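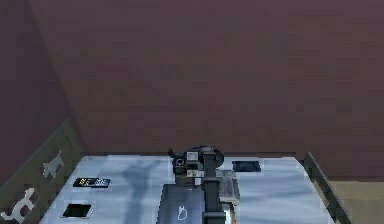

Brown wall, pale blue top.

07/07/2018

Up before six with the heater on. Frost along the back fence again and the birdbath was solid, so I carried the kettle out and tipped it in. Had porridge standing up. The bread I started last night had hardly moved, so I left it on top of the hot water service and went to ring Raelene Whitcombe about the seed order.

She has the list mostly sorted. We're going halves on the Kernau beans and she wants the Zoubi squash as well, although I told her it ran all over the path last year and gave us two fruit. She says her soil is better than mine. Probably true. The order has to be in before the end of the month if we want it by August, and the postage is the same whether we get one packet or ten, so I said put me down for the Murkano tomatoes too. I can start those on the laundry windowsill.

Drove out to the tip mid-morning with the old hose and the broken chairs. They've put the fee up. Came home by the river road and it was slow going behind a caravan, but the wattle is starting on the far side and I didn't mind much.

The bread had come up by the time I was back. I baked it in the heavy pot at a lower heat than the recipe says and took the lid off for the last part. Good crust, a bit dense in the middle. I used 512 grams of flour because that was what was left in the bag, and guessed at the water. Need to write down what I do for once. Flour is on the list, along with matches and dish soap. 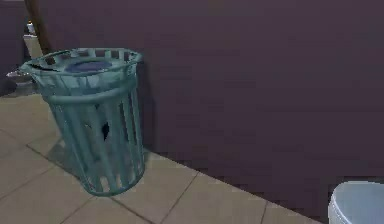 After lunch I pruned the two roses by the front gate and then the plum, which should have been done in autumn. My hands were sore by the end of it. The secateurs want sharpening and the spring sticks. I bagged the rose cuttings, left the plum wood against the shed to dry, and raked what I could off the lawn before the light went.

Régis Gilbert came by at four to return the ladder. He stayed for tea and ate a fair bit of the loaf, so it can't have been too dense. His daughter has moved into a flat in town and is paying far more than she should for one bedroom. He is still reading that long novel set in Herkska and says it improves after the wedding. I have it on the shelf and gave up well before any wedding. He offered me his 1000 piece jigsaw, the harbour one, and I said yes, though I don't know where I'd lay it out with seedlings coming.

Leftover soup for dinner with the last of the parsley. Rang Mum. She has a cold but sounded cheerful and wanted to know if I'd had the gutters done. I haven't. Will ring the gutter man tomorrow and ask what he charges now.

Knitted 6 rows of the grey sleeve and pulled out 2 of them. In bed by nine with the electric blanket on.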